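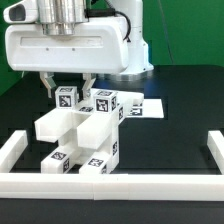

4. Setting Up a Profile Series

A profile series is a set of short biographies that go out on a schedule, such as one community figure a week through February. Tirna treats the series as a single project with its own cover page, its own list of subjects and its own sources. Individual profiles can be edited at any time, but some series settings lock once the first profile is published. Those are marked below.

Before you start, you need:

- an Editor or Owner account (Contributors can write profiles but can't create a series)
- a list of the people you plan to profile, even if it isn't final
- at least one source for each person
- a portrait or other picture for the cover page, if you want one

4.1 Create the series

1. Sign in and open the Projects tab.
2. Click New, then Profile Series.
3. Type a title. The title appears at the top of every profile and in the email version.
4. Type a short description. Readers see it on the cover page, under the title.
5. Choose a schedule: Daily, Weekly, Monthly or Manual.
6. If you chose Weekly, pick the day and the time of day. The default is Monday at 9 a.m. in your account's time zone.
7. Click Create.

The series opens in Draft. Readers can't see it yet.

Note: The schedule locks when the first profile is published. To change it after that, end the series and copy the remaining profiles into a new one (see 4.7).

4.2 Add subjects

Each person you profile is called a subject. You can add subjects one at a time or bring in a list.

To add one subject:

1. Open the series and click Subjects.
2. Click Add.
3. Enter the name as you want it printed. Use the Also Known As field for birth names, pen names, religious names and nicknames. The search page looks in both fields.
4. Enter birth and death years. If a year is uncertain, tick Uncertain and Tirna prints "c." in front of it. If the year isn't known at all, leave the field blank.
5. Enter at least one place. Use the place name from the person's own time and put the present name in the second box.
6. Choose up to three roles, such as organizer, printer, pilot, teacher or minister.
7. Click Save.

To bring in a list:

1. Click Subjects, then Import.
2. Choose a spreadsheet saved as CSV. The first row must hold the column names.
3. Match each column to a Tirna field.
4. Click Preview and check the names. Accented letters are the most common problem. If they look wrong, save the spreadsheet again as UTF-8 and repeat from step 2.
5. Click Import.

Caution: Importing a second time doesn't update subjects you already have. It adds them again. Delete the first set before you import a corrected list, or fix the entries by hand.

4.3 Write a profile

1. In the subject list, click the person's name, then Write Profile.
2. Fill in the Summary box. It holds up to 200 characters and is the only text shown in the email preview.
3. Write the main text. The box accepts up to 2,000 words.
4. Add section headings if the profile is long. Headings don't show in the email version.
5. Click Save Draft.

Drafts save on their own every few minutes while the window is open. They do not save on their own if you lose your connection. A gray bar appears at the top of the window when that happens. Copy your text somewhere safe before you close the window.

If the person is living, tick Living Person. Tirna then hides the exact birth date and turns off public comments for that profile. An Owner can turn comments back on under Profile Settings.

4.4 Attach sources

Tirna won't publish a profile that has no source. This can't be turned off.

1. Place the cursor at the end of the sentence the source supports.
2. Click Source.
3. Choose the type: book, newspaper, letter, interview, public record or other.
4. Fill in the fields that apply. For newspapers, include the page number and the edition if you have it.
5. Click Attach. A small number appears in the text and the source goes to the list at the foot of the profile.

For interviews, enter the name of the speaker and the name of the person who recorded it. If the speaker asked not to be named, choose Withheld. Don't type a made-up name.

Quotations need a source of their own. If a quotation is widely repeated and you can't find where it first appeared, tick Attributed. The word "attributed" is then printed after it.

Note: Libraries that use the Imon catalog can be searched from inside the source window. Click Find in Imon and type a title or call number. Check the result against the item, as older catalog entries may be incomplete.

4.5 Review and approve

Each profile needs 2 approvals before it can go out. The writer can't be one of the people who approve.

1. Open the draft and click Send for Review.
2. Choose the reviewers.
3. Reviewers open the draft from their own Tasks list and click Approve or Return.
4. If the draft is returned, make the changes and click Send for Review again. Earlier approvals are cleared.

If a scheduled profile hasn't been approved by its publishing time, Tirna skips it and sends the next approved profile in the list. The skipped profile stays in Draft. If no approved profile is left, nothing is sent that week and all Owners get a message.

4.6 Set the order

Open the series and click Calendar. Drag a profile to a new slot to move it. To tie a profile to a certain date, such as a birthday, click the pin beside it. Pinned profiles stay where they are when you move the others.

4.7 End or copy a series

1. Open the series and click Settings, then End Series.
2. Choose Keep Public or Hide.
3. Click Confirm.

Published profiles keep their web addresses if you choose Keep Public. Drafts are kept for 21 days and then deleted. To use them elsewhere, select them in the subject list, click Copy To and choose the new series. Sources are copied with the text. Approvals are not.

For email settings, go to Section 5.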